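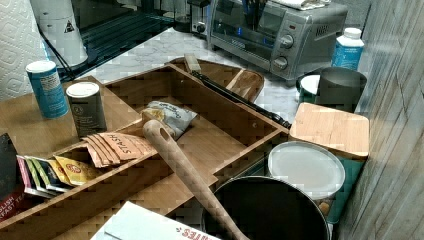 색인을 전자판에만 싣고 종이책에서는 빼도 무방하지 않겠느냐는 의견이 한 회원으로부터 접수되었습니다. 이에 대한 편집실의 회신을 아래와 같이 게시합니다.

목록 홈 | 주제별 | 작성자별 | 이전 글 | 다음 글
검색어를 입력하십시오 검색

제목: Re: 『음주와 언론 보도』 개정판 색인 및 참고문헌 처리
발신: 누바노 출판 편집실

독자 회원 여러분께

개정판 준비에 관심을 가져 주셔서 감사드립니다. 먼저 접수된 글의 해당 부분을 인용합니다.

> 초판의 참고문헌은 112쪽에 걸친 본문 각주와 권말 목록이 서로
> 맞지 않는 곳이 더러 있었습니다. 특히 3장의 신문 기사는 게재
> 면이 빠져 있어 원문을 찾기 어려웠습니다. 색인은 전자판에서
> 검색이 되니 종이책에서는 생략하고, 그 지면을 참고문헌 보완에
> 쓰는 편이 낫다고 봅니다.

참고문헌에 관한 지적은 타당하다고 판단하였습니다. 현재 스타비스 자료실의 협조를 얻어 기사 출처 2,472건을 대조하고 있으며, 그중 95건은 게재 면 또는 판차를 수정하기로 하였습니다. 3장의 누락분은 모두 이 수정에 포함됩니다.

다만 종이책의 색인은 유지하고자 합니다. 도서관 소장본을 이용하시는 분들은 전자판에 접근하기 어려운 경우가 많습니다. 인명과 매체명을 하나의 색인으로 통합하고, 한 차례만 언급된 항목을 덜어 내면 분량은 초판보다 줄어들 것으로 예상합니다. 통합 기준은 므리다 총서의 표기 지침을 따릅니다.

외국 매체명의 한글 표기는 아직 확정하지 못하였습니다. 원어를 병기할 범위에 대하여 의견이 있으신 회원께서는 6월 중으로 이 목록에 회신하여 주시기 바랍니다. 초판의 쪽수와 해당 문장을 함께 적어 주시면 대조에 도움이 됩니다. 교정지 열람은 회원 50명에 한하여 신청을 받으며, 신청 방법은 다음 소식지에 안내하겠습니다.

누바노 출판 편집실 드림

최근 글
소식지 수신 주소 변경 안내
Re: 스카루스 독서 토론 발제문 공유
번역어 '절주'와 '금주'의 구분에 대하여
초판 정오표 추가분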